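Sarora Community Reading Program
Progress report to the Ekwueme Fund
Prepared by Halima Ibrahim, program manager

Summary
The program is open at both sites, Zadon and Prevberg. We have 397 registered readers, most of them adults returning to study. Spending is within the approved budget, apart from shelving, which is covered under Costs.

Book stock
The lending collection now stands at 1006 titles. Of these, 771 are cataloged and on the shelves. The rest are in boxes at Zadon waiting for labels. Uchenna Shehu has changed the label format so that large-print books can be found without opening the catalog.
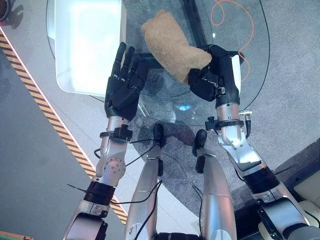 Glass tabletop with a tan, fuzzy rectangular piece held at one end.

Reading groups
Groups meet in the morning at Zadon and at 6 p.m. at Prevberg. The evening group filled first and has a waiting list. We tried a shorter session for parents of young children, but attendance was poor and we stopped it after four weeks.

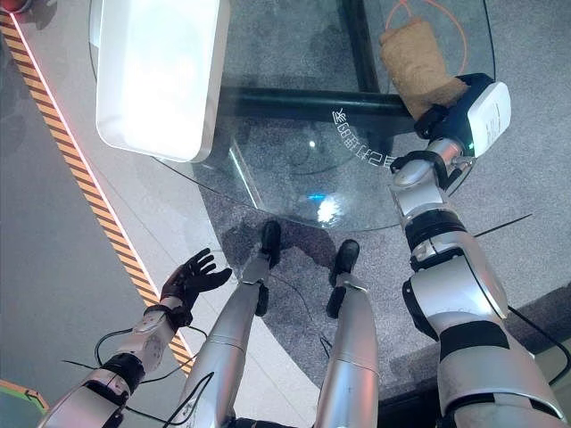
The parents who did come asked for books to take home with audio, and Nkechi Onyeka is pricing 40 sets. We would like to pay for these from the unspent session money and need your approval to move it.

Costs
Shelving cost more than planned. The first supplier withdrew and the second charged for delivery to each site separately. We made up the difference from the printing line, so the spring booklet will be shorter. 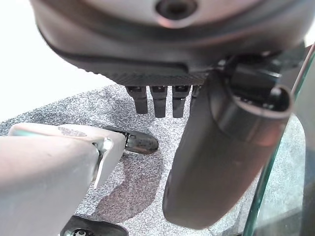 Staffing
Ibrahim Dauda has taken over tutor training from Ainhoa Barroso, who now runs the Prevberg site full time. One tutor post at Zadon is still vacant. We have advertised it twice and will raise the hours before trying again.

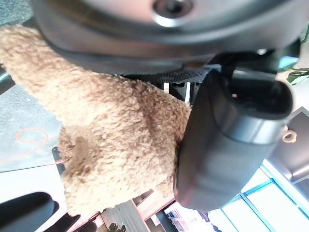 PREVBERG, February

Site note from Ainhoa Barroso: The heating has been repaired and evening sessions are back to full length. Returns are slow, with many books kept past the three-week limit. Readers say the limit is too short for longer novels. I have asked to extend it to five weeks, starting next month, and will report the return figures in the next update.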